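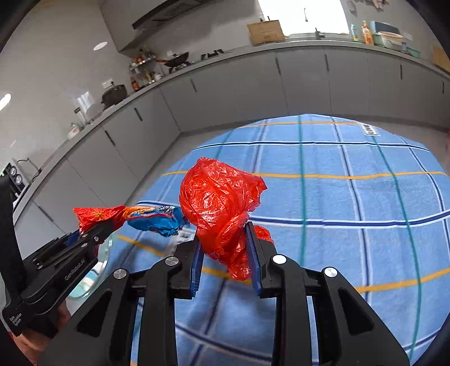 Notebook > Coat and Grooming > Entries

Jan 14, 2020

Picking this back up after the holidays. I promised myself I'd write the coat trial up properly while it's fresh, so bear with me if I wander a bit (I always do, and you all know it by now).

Where we left off: we wanted to find out how much hand-stripping matters for the wiry coats compared with clipping, and whether the Troltex stripping knife is worth the fuss people make over it. The two dogs on the trial are the Border Terrier and the older Wire Fox, both of them easygoing on the table, bless them. The Border gets stripped all over. The Wire Fox is stripped on the left side and clipped on the right, with a good wide band down the spine left alone so we don't muddle the sides. He looks a little lopsided and doesn't seem to mind one bit.

Started the morning with the Border. Her coat was well blown and came out in lovely easy pinches along the back and shoulders, the kind of work where you could happily carry on all day with the radio going. The flanks were slower. I used the coarse knife on the body and changed to the fine one behind the ears and down the neck, and I think I changed over too late, as there was some breakage near the base of the neck where the coarse blade was cutting instead of pulling. You can feel the difference under your fingertips before you can see it – the cut hairs have a blunt, stubbly feel, and the pulled patches feel almost silky with the undercoat showing. Note to self: go to the fine knife at the collar line, and hold the skin taut with the other hand the whole time, even when she's being good.

I also dulled the coarse blade a touch on the old brick before the second half. It was a big improvement! Straight out of the packet these knives are much too sharp for anyone with a heavy hand, and mine gets heavier after lunch. If you borrow it, please don't sharpen it back up.

Chalk: tried the Pereo powder in place of our usual block. It grips nicely and brushes out easier, though it does get everywhere and I was sneezing by the end. The Border sneezed too, in sympathy. I'd say keep it for legs and furnishings and stay with the block for the body.

On to the Wire Fox. The clipped side went quickly of course, and he came up looking very smart. But the color has gone soft there, the tan more of a biscuit shade now, and when I ran a damp cloth down both sides the stripped coat shed the water much better. I know one wet cloth doesn't prove anything. I'd like to do it again in a month with more growth to look at, and then leave him until May before we say anything firm to owners. Puppy coats are another matter entirely, and I don't want anyone quoting this page about puppies.

Skin check on both, before and after: a little pink along the Border's flank, gone by the time she'd had her walk. Nothing on the Fox. I rinsed them with the Zidetti oatmeal wash, 100 ml to 4 liters of warm water, and let it sit while I swept up. No bath for either of them now until the new coat is through, please, unless they find something truly awful to roll in.

Weighed the pulled hair out of curiosity. The scale in the back room only really wakes up for heavier things (it's the one we use for food), so I don't trust it, and I've left the number out of the log. If somebody has a decent little kitchen scale at home I'd be glad of the loan.

Had a nice long talk with the people at Aguirre kennels on the phone as well. They roll their coats year round, taking a little every week, and never do a full strip-out at all. It suits show dogs and people who enjoy the job. For a family pet I worry it's too much to ask, but I'd love to put the Border on it once she's grown in, if only to see whether her flanks get any easier.

Still to do:
– look at the Fox's right side for clipper itch
– order more chalk blocks, we're down to the last crumbly one
– treats: the 400 g bag is nearly gone, and I had very little to do with it
– find the small rubber thimbles, I had them before the holidays and they've vanished

My thumb is sore, so that's all the writing for today. More when the Border's undercoat starts to turn.

Contact the grooming room | © 2020 | Back to top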